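Pre-opening check, book fair hall, thriller and crime fiction section
Hileck Hall, ground floor
Date of check: Jul 16, 2026

1. Emergency exits. OK
Both doors open fully from inside. The green sign over the left door is bright. Please do not put the Skudiseck poster stand near it again, last time it covered half of the sign.

2. Shelving, new titles. ACTION
Unit 17 leans a little when the top shelf is full. I moved the hardcovers down and left only paperbacks on top. The wall bracket must be fixed before the doors open.

3. Book stacks on the floor. OK WITH COMMENT
The Prastonent boxes came with 300 copies of the spy trilogy. They are stacked by the back wall, four boxes high and no more. In June the stack was higher and one box fell, so I ask everybody to keep to this limit.

4. Author signing table. OK
The table is stable, the legs are locked. The cable for the microphone goes behind the chair and is taped along all its length. The water jug stays on the side table, away from the signed copies.

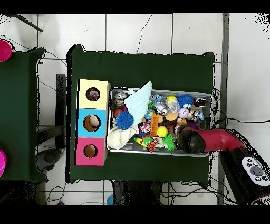 5. Seating for the reading. ACTION
The plan says 200 chairs. With the Hosseinzadeh display in its present place, the middle aisle becomes too narrow for a wheelchair. Either the display moves to the lobby or we take out the last row. I prefer the first solution – the last row is always popular with people who must leave early.

6. Fire extinguishers. OK
Inspection labels are valid. The one beside the cash desk was hidden behind tote bags, I have cleared them.

7. Lighting. OK WITH COMMENT
For the reading of the murder chapter the organizers want the hall dark. This is possible, but the step lights must stay on. I have marked their switch with yellow tape – please do not touch it.

8. Step ladder. ACTION
One rubber foot is missing. Ladder taken out of use and put in storage room 29 with a note on it.

Items 2, 5 and 8 to be checked again before opening. The new ladder is ordered, delivery not confirmed yet.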